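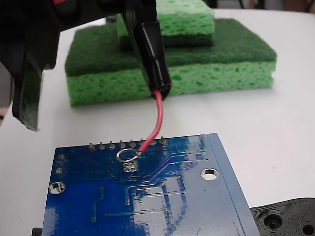 A stripped wire end, bent into a loop, on the back of a blue circuit board.

The woman who teaches the evening soldering class at Cormier does not hand out irons in the first hour. People sit down at a white table, get a length of red wire and a pair of pliers, and spend the time bending loops.

"They come in wanting to melt something," she says. "I tell them we'll get to that. First I want to see ten loops that I'd be willing to use."

She has taught the class for 6 years, most of that time in the same upstairs room. Before that she did repair work at Hikel, where she fixed control boards for heating systems, and she still takes in a few boards from people who remember her from there. The class has 10 seats and runs all year except December.

The loop itself is simple to describe. You strip a short piece of insulation, twist the strands if it is stranded wire, and turn the bare end back on itself until it closes. She wants it closed all the way, small, and flat.

"If it's open, it slides off whatever you put it on," she says. "If it's too big, it touches the thing next to it. And if it's not flat, you'll be pushing down on it with the iron, and then you move the board, and then you're mad at the board."

She doesn't mind that many of the first ones look bad. She keeps a jar of them. Copper wire gets brittle when it is bent back and forth, so a loop that went wrong should be cut off and started over. Students don't like doing this, she says, because they think they are wasting wire. A full spool from Risik lasts her 70 student evenings, and she has told them so many times.

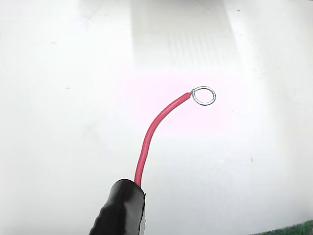 CORMIER, December – The room is between sessions this month, and she has more time to talk. She is working out what to change for the next group.

One thing she would like to change is how people look at their own work. Most of them check a loop while it is lying on the board, where there are pads and pins and reflections all around it. She asks them to hold it up against something plain first, a wall or a sheet of paper.

"You want to see through the hole," she says. "You want to see where the wire comes back and meets itself. On the board you can fool yourself pretty easily."

The other thing is where the insulation stops. She likes only a short stretch of bare metal between the red and the loop. Beginners strip far too much. She used to give them a ruler, but they would measure, strip and then still pull on the wire until the insulation slid. Now she has them do it by eye and compare with the person beside them.

The boards come from a box of scrap that she bought from Plendero when it closed its repair counter. She paid 30 dollars for the whole box. Some of them may still work, but she has never tested them and does not plan to. The class starts on the back side, where the solder joints are, and on a first evening nobody needs to know what a board was for.

"I get asked every time," she says. "What does this one do? I say it holds still while you practice."

She is stricter about short circuits. Before anyone solders, they have to lay the loop in place and say out loud what else it could touch. A row of header pins is the usual trouble spot. The pins stand close together and a bit of loose wire can reach from one to the next without much help. She makes people move the loop and say it again.

I asked whether anyone objects to talking to a circuit board in front of strangers. "Some do," she says. "They whisper it. Whispering is fine."

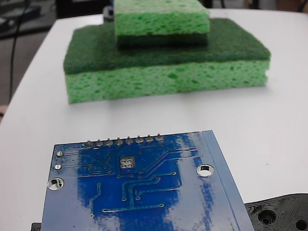 Text by the workshop pages editor

The sponges on the table are ordinary kitchen ones, green with a scouring pad on one side. She buys them at the grocery store. For cleaning the tip of an iron she uses the soft side only, damp, and squeezed out until it no longer drips. The rough side stays away from the tips, and she says this at the start of every evening.

"It takes the plating off," she says. "You scrub a tip a few times and after that the solder won't stick to it. Then I have to buy another tip."

She has tried the small sponges sold with soldering stands and found that they dry out before the class is over. A kitchen sponge holds more water and can be cut to size with scissors. She has also tried brass wool, which she likes for her own bench. With a full class she prefers the sponges, as the wool leaves bits on the table and the bits end up on the boards.

By the second half of the evening the irons are on and the room gets quieter. Each student solders one loop, lets it cool, and tugs on it. If it holds, they do another. If it comes off they clean the pad and go back to the pliers, and she lets them keep the failed one if they want it.

The next course starts after the break. Students should bring reading glasses if they use them, and wear closed shoes.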